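Notes from the potting shed

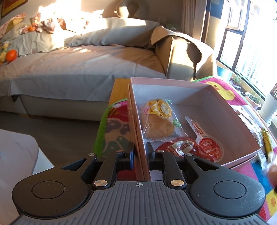 Issue 13, page 7

I've finally moved our plug trays off overhead watering and onto capillary matting – all 700 of them! Analyn Tan at Rakora talked me into it back in March, and I grumbled the whole way. The cyclamen have rooted evenly right out to the bench ends, and I'm getting 15 minutes longer over my tea. Algae is still a nuisance on the north side, so if you've a cure, drop me a line before the next issue.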